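Plorkby Guest Support
Ticket 582: Bedroom too bright at night, window works like a mirror
Status: Solved, small follow-up open
Property: Tarnum Apartments, high floor, city side
Opened: October 17, 2025

First message

Hello, and thank you in advance for reading all of this, as I do tend to go on a bit. We're staying in one of the Tarnum flats for most of the month and we like it very much. The bed is comfortable, the kitchen has a proper kettle, and the view after dark is the reason we booked it in the first place. My trouble is with the big window in the bedroom.

As soon as it gets dark and we put the lights on, the glass turns into a mirror. Instead of the city I get the ceiling light, and the little round lamp under it, and our own bed staring back at me. That would be a small grumble on its own, but the shine bounces back towards the pillows too, and my other half is a very light sleeper who likes to turn in while I'm still reading. If I draw the curtains we lose the view altogether (and the room feels stuffy), and if I leave them open we have two of every lamp.

Is there something wrong with the glass? I wondered if a film had been put on it, or if there was meant to be a blind that has gone missing. I have wiped the inside with a dry cloth and it made no difference at all.

Reply from support

Good evening, and please don't worry about the length, it really does help us. There's no film on the windows in that building and the bedrooms were only ever fitted with curtains, so nothing has gone missing. Could you send us a picture or two taken with the lights as you normally have them in the evening? It would also be useful to know which switches you use, as the panel by the door confuses nearly everyone on their first night.

Second message

Pictures attached. Both were taken after dark, and you'll see the ceiling light and the smaller lamp in the glass in each of them, with the city trying its best to get through from behind. In the second you can make out the bed as well, down below the lights of the buildings.
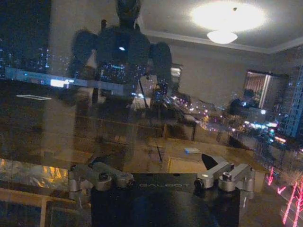
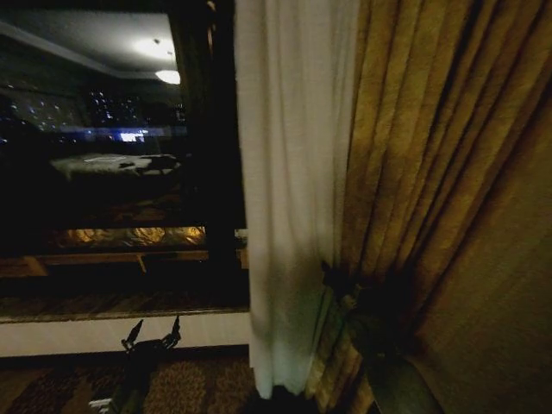

Plorkby guest, Tarnum Apartments

As for the switches, I've been pressing the big one by the door, which brings on everything at once. There are two smaller ones next to it which I took to be for the bathroom, but they don't seem to do anything in there.

Reply from support

Thank you, those are just what we needed. The glass is doing what any window does when the room is brighter than the street, so I'm happy to say there's no fault to repair. What we can do is bring the brightness down and move it to a better place.

The two smaller switches belong to the bedroom, but they only work once the big one is on, which I agree is a daft arrangement. Please try this:

1. Press the big switch so that everything comes on.
2. Press the left-hand small switch. The main ceiling light should go off and leave the round lamp.
3. Hold the right-hand small switch for a few seconds. The round lamp should dim in steps, and I'd suggest stopping at 30 per cent. It starts at 50 each evening.
4. If you're reading, use the Jaber clip lamp from the wardrobe shelf and point it down at the page, with its back to the window.

For the sleeper, draw only the curtain nearest the pillows and leave the other one open.

Third message

Well, I feel rather silly, but very pleased! Step 2 worked straight away. Step 3 took me a few goes, as I kept letting go too early and it jumped back up to full, but I got there in the end. With the round lamp turned down there's still a pale smudge of it in the glass, though I can see the buildings behind it now, and I sat for almost 19 minutes with a cup of tea just looking at all the little windows across the way.

The half-drawn curtain is a good compromise. My other half slept right through, which I'm told is the first time since we arrived.

One small thing. The clip lamp wasn't on the wardrobe shelf. There was a spare pillow, an iron and a booklet for a Predimska heater that I don't think we have. I'm managing with a torch for now.

Reply from support

I'm so glad you've got your view back. I've asked for a clip lamp to be brought up with the next change of towels, and I've put in a note to have the three switches labelled. Please keep the spare pillow, and pop the heater booklet on the hall table so it can be collected at the same time.

I'll leave the ticket open until you've got the lamp. Do write again if the dimmer starts jumping about.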